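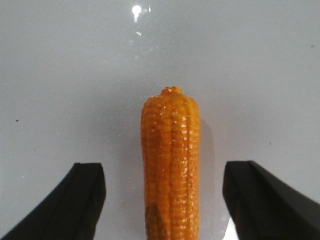 Figure 4. Orange corn cob, upright, with the two gripper fingers.

4.2 Propeller Guards and Flight Time

The second group of tests dealt with the effect of propeller guards on flight time in small camera drones. Guards are required by most indoor venues, and pilots often report that they shorten a flight. Published values are hard to compare, as the weight of the guard is seldom separated from its effect on the air moving through the propellers.

Two guard types were tested. The Rulach guard is a full duct that surrounds each propeller. The Ngô guard is an open ring held by three thin arms. Both were fitted to the same Flundenon airframe, which was also flown bare. In the bare condition, small weights were fixed beneath the battery tray so that the total takeoff weight was 526 grams in every condition. Any remaining difference in flight time could then be assigned to the shape of the guard and its effect on airflow.

All flights took place in the sports hall at Flidthorpe in November. The doors were kept closed and the ventilation was switched off 2 hours before the first flight of each day. The pilot, Wiroj Khamphan, flew a fixed oval course at a height of two meters, with a ten-second hover at each end. A flight ended when the voltage alarm sounded under load. Packs were charged to the same level and rested before use, and each pack was used in all three conditions to limit the effect of differences between cells.

A total of 82 flights were completed. Flights in which the drone touched a wall or the floor were repeated with a fresh pack and are not part of this total. The onboard logger recorded battery voltage, current and motor speed. Logs were checked by Soledad Cabello, who was not told which guard had been fitted. 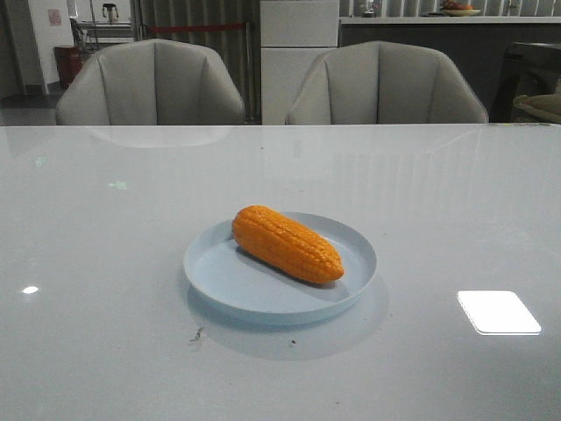
Figure 5. Toy ear of corn resting on the pale blue plate.

The open ring gave flight times close to those of the bare airframe on the straight parts of the course, but drew more current in the turns. The full duct showed a different pattern. It drew less current than the bare airframe in the hover and more at cruising speed, where the front edge of the duct meets the oncoming air. Over the complete course these effects partly canceled, and the duct finished behind the open ring.

Motor speed followed the same order. One pack showed a sharp voltage drop early in its third flight and was withdrawn; its earlier flights were kept, as their logs were normal. Removing them from the analysis did not change the order of the three conditions.

These results apply to slow flight in still air. A pilot who mostly hovers, as in filming a fixed subject, may lose little by fitting a full duct. For longer runs through a building the open ring is the better choice where venue rules allow it. Noise was not measured in this group of tests and is treated in Section 4.3.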